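Cataloging a children's anthology with no named author

Posted in: Books and Libraries — Children's Collections

Griltthorpe Reading Room
Our reading room holds almost 3,000 children's titles. We recently received an anthology of stories and verse issued by Kitex. The title page gives only the publisher's name, and the individual pieces are unsigned. Should the publisher be entered as the author, or should the book be filed by title? We would also appreciate advice on where it should be shelved.

Liepiņa
File it by title. A publisher should be entered as the author only when the book itself says that the firm wrote the contents. Please check the back of the title page and the last printed leaf before deciding, as contributors to anthologies are often credited there in small type.

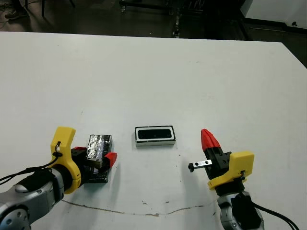

Shelving is a separate matter from the author entry. An anthology for early readers may stand with picture books or with verse, according to which form fills the greater part of the volume. Before assigning the label, lay the book beside two others from the intended shelf, three objects in a row on a white tabletop, and compare their size and reading level. Our own collection keeps anything under 22 pages in the picture book bins.

If a contributor is identified later, add that name to the record and leave the title entry in place.

Zurska
We put ours under the publisher and have had no complaints. Ages 6 and up.

Griltthorpe Reading Room
Thank you. The last leaf does list the contributors — the book will be entered by title, with their names added.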